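Search this blog
Type and hit enter
Go

Will a robot ever put my kitchen drawer away?

Saturday, June 20, 2020

I've had a bee in my bonnet about this all week, so put the kettle on.

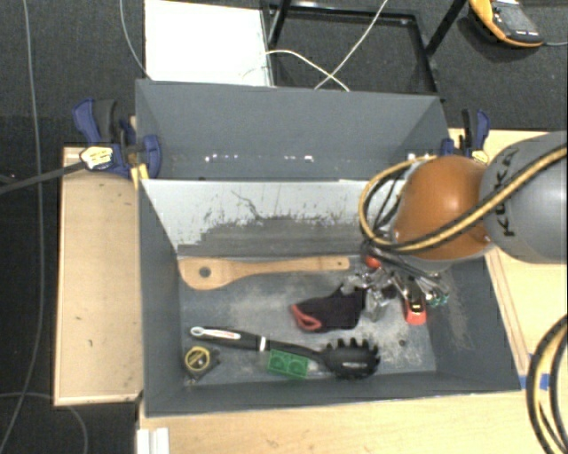

It started with the washing-up, as most of my moods do. I'd stacked the rack, dried the lot and was shoving it all back into the drawer by the cooker when I thought, hang on, it's a new decade, I can talk to my telephone and it talks back, so why am I still the one doing this? I've been promised a robot butler since I was small enough to sit on the worktop. My gran was promised one too!

So I rang my friend Chae-won, who works at Orlandini (they make packing machinery, she's in the bit that tries out new things) and asked her straight. Can a machine do my chores yet? She laughed for rather a long time. Then she said it depends which chore, and that I'd picked a horrible one.

Her point was that the arms themselves are wonderful. They've been welding and lifting in factories for donkey's years and they'll put the same part in the same place all day without a grumble. What they like is sameness. A bin with odds and ends chucked in is another matter altogether. A wooden spoon is long and flat and lies right down on the floor of the thing, so how do you get your fingers under it? A pasta server is all handle at one end and all prongs at the other. A tape measure is a dumpy little lump. And then something made of cloth, which has no proper shape and will have a different one the minute you touch it. You and I do all that while thinking about what's for tea.

I asked which was worst and she said cloth, without even stopping to think. Anything floppy. She told me she'd once sat through 41 goes at picking up a tea towel and had been pleased with 23 of them. I said if I dropped the tea towel that often I'd be sent to lie down.

See-through things are a pain as well, apparently. The camera looks at them and sees whatever's behind, or a bit of shine, and the poor arm goes for a spot where there's nothing to hold. I felt quite sorry for it, I do the same with our patio door.

The other thing I hadn't thought of is the knowing. Say it does get hold of the spoon. Where does the spoon go? In our house the wooden ones live in the jug, except the one with the hole in, which lives in the drawer for reasons lost to history. My husband has lived here six years and still can't manage it, so I don't fancy a machine's chances.

Is it coming, though? Chae-won thinks the shop floor will get it first, sorting mixed bits out of one tub and into another, where somebody can keep an eye on it and it doesn't matter if it takes its time. Homes are much later. Stairs, cats, children, that one drawer. She wouldn't give me a year and I did push.

I'll say this for my dishwasher, it was the last robot I bought and I never think of it as one. Same with the washing machine. They do the boring middle of the job and leave me the loading and the folding at either end, and I suppose it's the ends that are hard.

I'm off to see her in July and she's promised me a go on the controls, so I shall report back. I'm taking my own tea towel.

Print this post | E-mail this to a friend

4 comments

Giorgia Russo said:
I don't need it to do the drawer, I just want it to pair socks. Would pay silly money.

Tarcísio Cavalcanti said:
I work in a warehouse and we had one on trial. Very good with boxes! Give it a bag of anything and it sulked. Your friend is right about the cloth.

Esperanza Ibarra said:
Does the one with the hole not go in the jug because it's for risotto? Mine is kept separate too.

Sandro Greco said:
My robot hoover ate a shoelace on Tuesday and has been stuck under the sofa twice since, so I'm in no hurry for one with arms.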